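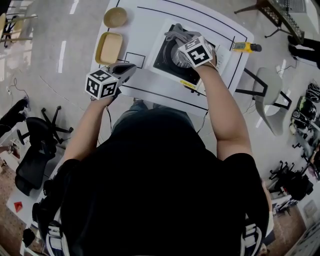
不锈钢水槽台面擦完总有一层白雾，怎么处理？

Geum-ok Jeon 发表于 09/03/2023

合租房的厨房，水槽和旁边的沥水台是拉丝不锈钢，用了两年多。每次洗完碗用湿布擦一遍，干了以后表面发白，侧光看特别明显，水龙头根部还有一圈硬的，指甲能刮下一点粉。

试过的办法：洗洁精加热水，没变化；小苏打糊敷了半小时，好像淡了一点，第二天又回来了；钢丝球没敢用。水是市政自来水，烧水壶里水垢也很厚。用试纸测过，总硬度落在 300 mg/L 那一档（以碳酸钙计）。

想问两件事：一是这层白的到底是水垢还是表面已经被腐蚀了，二是用酸洗会不会伤到拉丝面。沥水台和瓷砖之间打的是硅酮胶，墙边有一小段台面是人造大理石。

Botond Szilágyi

先判断再动手。取一小块发白的位置，滴几滴白醋，等三分钟，擦干，侧光看。白色消失、拉丝纹路清楚，就是碳酸钙沉积。擦干后仍然发乌，并且用手摸有细小凹点，那是点蚀，多半和含氯漂白剂有关，酸洗解决不了。

按 300 的硬度，前一种可能性大得多。小苏打呈弱碱性，不溶解碳酸钙，你看到的“淡了一点”是摩擦的效果。

做法：
食品级柠檬酸 18 克，溶于 500 毫升温水。
厨房纸浸湿，贴在发白的区域，龙头根部绕一圈。
十分钟后揭掉，顺着拉丝方向用软布擦。
清水冲两遍，立刻擦干。

龙头根部那一圈较厚，一次可能不够，重复一次即可，不要靠延长时间。柠檬酸在这个浓度下对 304 不锈钢没有明显影响，对硅酮胶短时间接触也没问题。

人造大理石要避开。这类台面如果填料是碳酸钙，遇酸会失光，而且不可逆。交界处先贴一条防水胶带，溶液滴上去马上用清水擦。

另外，无论如何不要和含氯的清洁剂混用，前后脚用也不行，中间必须彻底冲净。

Ju-won Son

我家用的 Okau 牌除垢喷雾，喷上去擦掉就行，省事。成分没研究过，味道有点冲。钢丝球千万别用，我刮花过一个水槽，换了。

Sun-ja Seo

补充一点日常维护的部分，上面主要讲的是清除。

白雾反复出现的原因是水在台面上自然蒸发，钙镁盐留在表面。湿布擦完等于又铺了一层薄水膜，布拧得再干也一样。所以最后一遍要用干的超细纤维布，擦台面和擦碗的分开。布本身也会积垢和残留洗洁精，我是每周用热水加少量洗衣粉泡一次，不加柔顺剂，柔顺剂会在纤维上留一层膜，吸水变差，擦出来还有油纹。

楼上说的醋测试可以做，但不建议长期拿醋代替柠檬酸，浓度不稳定，气味也散得慢。

如果滴醋之后确认是点蚀，可以用不锈钢专用抛光膏顺纹处理，浅的能改善，深的只能接受。记得先在水槽背角试一小块，有些拉丝面抛完会比周围亮，反而显眼。

Geum-ok Jeon

滴醋试过了，白的没了，纹路很清楚，摸着也没有凹点。胶带已经买了，柠檬酸还在路上。龙头根部那圈等做完再来更新。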